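Larkico to collect used coffee capsules from office kitchens

2025-02-05

Office kitchens in the Kuris business park will be able to hand over their used coffee capsules for recycling from March, under a collection service announced by Larkico.

The company, which supplies and maintains capsule machines for small workplaces, said 62 tenants had signed up so far. Each will receive a lidded tub for spent capsules and a printed card setting out how the coffee corner should be kept. The tubs hold 175 capsules and will be emptied every second week.

Until now most capsules from the park have gone out with the general rubbish. The aluminium can be recycled, but the coffee grounds left inside and the small size of each piece mean capsules are often missed when they go through an ordinary sorting line.
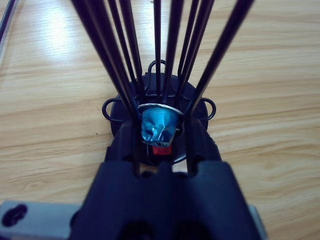
Capsules do not need to be rinsed or opened before they go in the tub. Larkico said the grounds will be removed at its depot and sent for composting, and the metal will be baled. Damage makes no difference either, so a pod as crumpled and dented as the blue one in the black wire holder can go in with the rest. Plastic capsules are not part of the service and should be kept out, as a tub with too many of them will be returned unsorted.

The service is free for the first year to tenants who already lease a machine from the company. Others will pay a flat fee of $62 a month, which covers the tub, the pickups and a replacement tub if the first one cracks.

Larkico has also changed its advice on how the coffee corner is laid out. It now asks workplaces to keep the capsules on a stand beside the machine, with a tray close by for cups, and to leave some clear bench on at least one side so the water tank can be lifted out without moving everything else. The printed card covers this on one side and the capsule rules on the other.
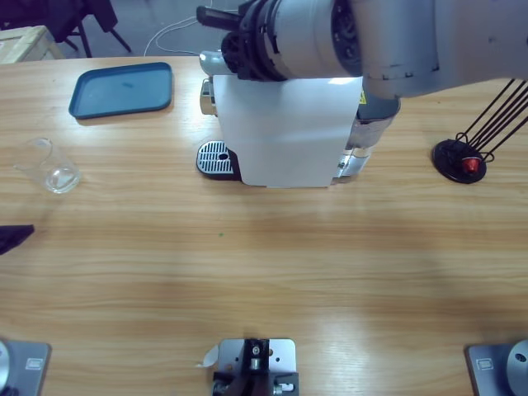 Can tenants use the tubs for capsules bought somewhere else?
Any brand of aluminium capsule is accepted, whether or not it came from Larkico.

The company expects to collect 800 capsules on a typical pickup day in the first month, rising to 1000 once the remaining buildings on the north side of the park are added. It will run the route with its existing delivery van, which already calls at the park to drop off coffee and spare parts.

A trial was held late last year in one building. Larkico said the main problem was smell, as the tubs had been left for a month between pickups. The shorter interval and a tighter lid are meant to fix that. Some workplaces in the trial also asked for a smaller tub that would fit under a sink, and one is being considered.

Other small kitchen appliances will be checked on the same visits if tenants ask for it. The check covers the switch, the power cord and the outer casing, and anything that fails will be tagged and taken out of use until it is repaired. 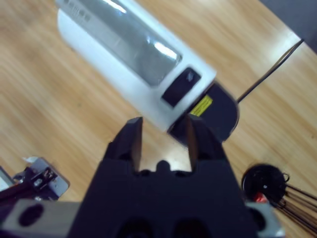
Cleaning and descaling

Tenants remain responsible for day-to-day cleaning. The drip tray and its grate should be taken out and washed at the end of each day, and the water tank emptied before a weekend or a holiday closure. Cups should be put back on the tray and not left on the grate.

Descaling is included in the lease and will be done every three months. Larkico said machines in the Ciletico building, where the water is harder, will be done every two.

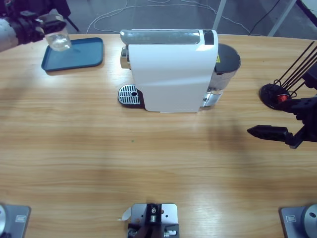

White capsule machine with its drip tray, water tank and a teal tray nearby.

Workplaces that want to join before the first collection can register at the Larkico counter in the Lý building, on the ground floor beside the mail room. Tubs for new tenants will be delivered with their next coffee order.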